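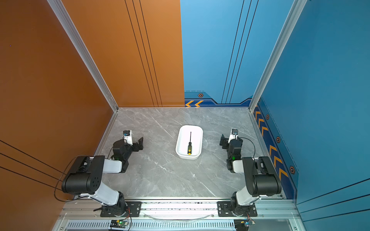 Figure 1. Two-arm test bench with tray and screwdriver.

This report by Lamisi Arthur and Gun-woo Wi considers whether the Alluna bench can tidy tools at a shop counter.

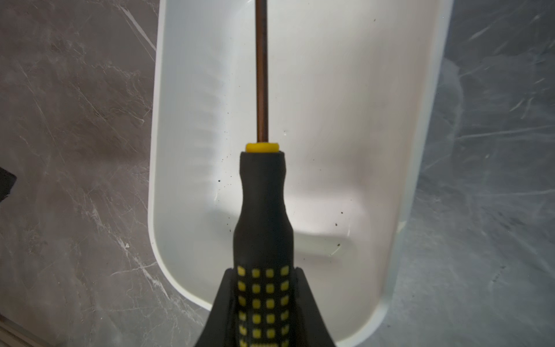
Can the system replace a shop assistant? Only for single, familiar tools, and with a person supervising.

Of 187 trials, 22 required manual correction.
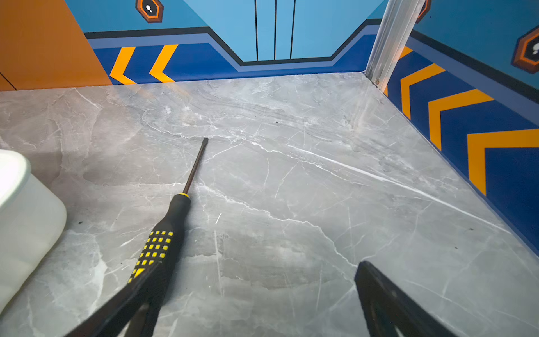

4. Discussion

Tools lying at an angle were the harder case.
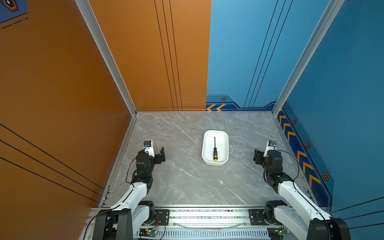

Kesora's counter handles a wide mix of goods. Our trials used far less, often one screwdriver in a white tray. Further trials are planned for October.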